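Kiltstead Table Top, Pale Finish

I've been selling these tops from the Pretby workshop since February and they're still the thing I get asked about most, so I've finally given them a page of their own!

It's a light, blond wood with a soft matte sheen, and I love it for a kitchen or a craft room because it doesn't throw glare back at you when you're working by a window. The grain is fine and wavy, with the odd darker amber streak – every top is different, so please don't expect yours to match mine line for line. If you'd like a quieter piece or a really lively one, put a note on your order and I'll have a rummage.
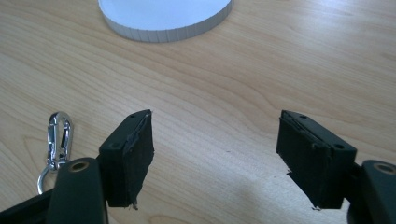 Grain on the pale finish, with a white ridged disc resting on top.

Tops are 18 mm thick and cost £267 each, legs not included (I use the Wibisono trestles at home and they've been brilliant). Allow three weeks for delivery. For cleaning, a damp cloth and a dry one afterwards is all I ever do.

Want to feel one before you buy? There are samples at our Starkbridge shop, just ask for me at the counter.

Pacita Lagman

Product code: KT 3000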